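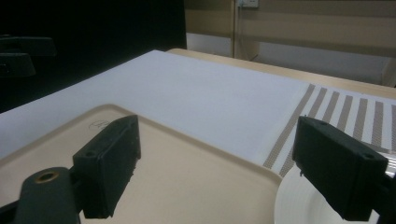
Wurkow office, second floor

Minutes of the Customer Systems Working Group
Friday, October 13, 2017

Present: the chair, the minute-taker, both people from sales support, the service desk lead, our representative from billing, and the contract manager. The field team dialed in and could be heard very well this time, which pleased everyone. Apologies were received from marketing, who were at the trade fair all week and sent their written comments ahead.

1. Opening and previous minutes

The chair welcomed everybody and thanked those who had moved other appointments to make a morning meeting possible. The minutes of the last meeting were read through and accepted with one correction: under the item on duplicate accounts, "merged" should read "marked for merging." Billing asked that this be put right in the shared copy as well, as a few people had taken the old wording to mean the work was done, and had gone looking for accounts that were still sitting there in pairs.

2. Moving the customer records from Privgate to Hutora

This took up the larger part of the morning, and we make no excuse for that. The service desk lead took us through the second trial load. Of the open customer records, 98 percent came across with their contact details, notes and contract dates in the right places. The rest are mostly older accounts where somebody, years ago, typed the renewal date into the notes field, and Hutora quite reasonably doesn't know what to do with them.

There was a long and friendly discussion about whether to clean those records by hand before the move or after it. Sales support would like it done before, so that the first week in the new system isn't spent apologizing to customers on the phone. Billing felt that after would be easier, with the search in Hutora being so much better than what we have now. In the end it was agreed to clean the accounts with a renewal due before the end of the year first, and leave the others until we are settled in.

The field team asked whether their visit notes would keep the original dates. They will. They also asked about attachments, and the answer there is less cheerful: attachments come over, but they land in one folder per customer with no link back to the visit they belonged to. The contract manager will ask the supplier if this can be changed and what it would cost us.

Action: service desk lead to send out the list of accounts for hand cleaning.
Action: contract manager to write to Hutora about attachments.

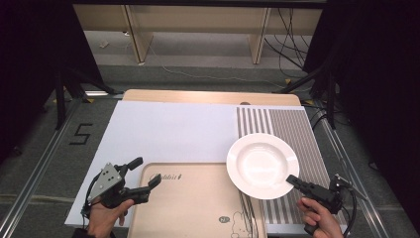

3. Licenses and costs

The contract manager reported on the renewal offer from Privgate, which arrived later than promised and was longer than anyone had hoped. They have offered us a lower price per seat if we sign again for 12 months. Nobody at the table wanted that. We do need some overlap, however, and it would be unwise to switch off the old system on the same day we switch on the new one. The contract manager will go back and ask for a two-month extension on the present terms, and is fairly hopeful of getting it.

Billing reminded the group that any overlap has to be paid for from this year's software budget, where there is some room but not a great deal. Marketing's written comments raised the same point from the other side: they would happily give up several seats they never use. This was warmly received. Other teams are asked to look through their own lists in the same spirit, particularly for people who have changed jobs or left us.

Action: all team leads to return their seat lists to billing.

4. Org and the shared calendar

Sales support have been trying out the link between Org and the Hutora calendar and gave us a good account of it. Appointments made in Org show up in the customer's record within a few minutes, and canceled ones disappear as they should. Repeating appointments are a different story. If one meeting in a series is moved, the link copies the whole series again, and one patient customer got invited to the same monthly call over and over. 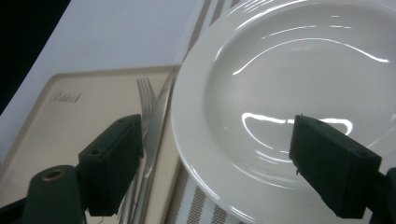

For the time being, then, repeating appointments should be made directly in Hutora and single ones can be made in either place. Sales support offered to write this up on one page with clear steps, and the offer was gladly taken. The field team asked if the page could be made readable on a phone, since that is where they will be looking at it, usually in a parking lot.

5. Training

The chair would like every team to have had a session before the switch. Mornings suit the service desk and afternoons suit nearly everyone else, so we will run both. The field team will have theirs by screen share. It was suggested that we use real customer records in the practice area, but billing was firmly against this, and made-up ones will be prepared.

6. Any other business

The service desk asked that complaints about the old system being slow please still be reported, even though we are leaving it. A slow day still needs looking at.

The door code for the second floor has changed. Please ask the front desk.

7. Next meeting

To be held in November, once the third trial load is in. The chair will send round a choice of dates.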